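Toka Building Tenants' Association
Minutes of the Regular Meeting

Date: 30 January 2020
Place: Second-floor meeting room, Toka Building
Present: Emlyn Kneath (chair), Pascual Palma, Benedek Takács, Évan Lemaire (minutes)
Apologies: Reijo Hämäläinen (written report received, see item 4)

The meeting opened at 5:35 p.m. A quorum was present.

1. Minutes of the December meeting

The December minutes were approved with one correction. Under item 6, "north stairwell" should read "north riser closet." The correction affects the scope of work quoted by Dimitrov and a corrected copy will be sent to them.

2. Matters arising

2.1 Door closer, rear entrance. Replaced. The latch speed is still too high and the door slams when the loading dock is open. P. Palma to adjust.

2.2 Mailbox keys. Two tenants have not returned the signed key form. Carried forward.

2.3 Lighting timer, basement corridor. The timer was reset after the power cut but is running an hour ahead. B. Takács noted that it has no battery backup and will drift again after any outage. Replacement to be priced with the heating work in item 3.

3. Heating and ventilation

3.1 P. Palma presented the readings from the data loggers placed on floors one through three. The second floor is overheated in the afternoon and underheated before 9 a.m. The first floor is within range at all hours. The third floor follows the outdoor temperature closely, which points to the damper on the return duct being stuck open.

3.2 Dimitrov inspected the damper and reported a failed actuator. The part is $237 before labor. Labor falls under the existing service agreement provided the visit is combined with the spring filter change. The meeting agreed to combine the visits. E. Kneath asked that the third floor be offered portable heaters until then, on the condition that no heater is plugged into a power strip.

3.3 The morning start time for the second-floor zone will be moved from 7:30 to 6:45 as a trial. P. Palma to leave the loggers in place and report at the next meeting.
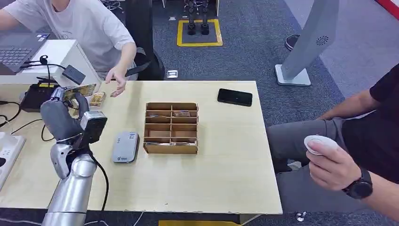
3.4 B. Takács asked whether the afternoon overheating could be dealt with by lowering the supply temperature for the whole building. P. Palma replied that the first floor would then fall below the lease minimum of 68 degrees on cold days. The preferred approach is to rebalance the second-floor branch valves. Dimitrov has the original balancing sheet, and a copy has been requested for the building file.

3.5 Filters. The last set was one grade below specification. The supplier, Fomolham, has credited the difference. The next order is to state the grade on the purchase order and not only the part number, as the same part number covers two grades in their current catalog.

4. Elevator

4.1 The written report from R. Hämäläinen was taken as read. The elevator was out of service on two occasions since the last meeting, both times with a door zone fault. The technician cleaned the sill and realigned the sensor on the first visit and replaced the sensor on the second.

4.2 The report recommends that the service interval be shortened for one year. The added cost would be $105 per quarter. É. Lemaire asked whether the fault would have been caught at a routine visit. The report does not address this. Decision deferred until R. Hämäläinen can attend.

4.3 The phone line in the car was tested and connects to the monitoring center. The posted car number does not match the number held by the center. R. Hämäläinen to have the plate corrected.

5. Water

5.1 The quarterly meter reading showed use of 1,230 cubic feet above the same quarter last year. No tenant has reported a leak. P. Palma shut off each floor in turn on a Sunday morning and found the meter still turning slowly with all floors isolated. This leaves the irrigation line and the basement sink.

5.2 The irrigation line was drained in the fall and its valve is tagged closed. The tag does not show that the valve is holding. B. Takács proposed capping the line at the tee until April. Agreed, subject to a cap of the right size being in stock at the hardware supplier. If a plumber is needed, the chair may approve the call without a further meeting.

5.3 The utility allows a leak adjustment where a repair is documented within 60 days of the bill. É. Lemaire to keep the receipts and submit the form.

6. Shared rooms and booking

6.1 The booking calendar was moved to Skokero at the start of the month. Recurring bookings were carried over but the end dates were dropped, so several expired bookings are still blocking the second-floor rooms. Tenants are asked to delete their own.

6.2 The release time for an unclaimed room was discussed. The present rule is 30 minutes. E. Kneath proposed 15 – the shorter time is already the practice on the first floor. Agreed by three votes to one.

6.3 Furniture moved between rooms is to be returned at the end of the booking. Tables are not to be left in front of the wall registers, as this was found to affect the readings in 3.1. 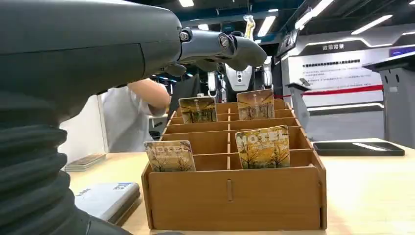

6.4 Storage in the shared closets remains limited to one shelf per tenant. Items without a label will be moved to the basement cage and held for 30 days.

7. Waste and recycling

7.1 The hauler rejected one cardboard pickup on account of food waste in the bin. A charge was applied to the building account. The meeting did not agree to divide the charge among tenants and it will be paid from the general fund.

7.2 Pickup moves from Tuesday to Friday starting next month. B. Takács to update the sign on the enclosure.

8. Other business

8.1 É. Lemaire reported that the fire extinguisher tags on the third floor are due for renewal. The inspection firm will do all floors in one visit if given two weeks' notice.

8.2 P. Palma requested a second key to the roof hatch. Approved. Key to be logged.

Action items

P. Palma: adjust rear door closer; move second-floor start time; obtain balancing sheet.
B. Takács: price basement timer; cap irrigation line; update enclosure sign.
R. Hämäläinen: elevator plate; attend for item 4.2.
É. Lemaire: water adjustment form; book extinguisher inspection; send corrected December minutes to Dimitrov.
E. Kneath: heater notice to third floor; notice of new room release time.

The meeting closed at 6:50 p.m. The date of the next meeting will be set by email.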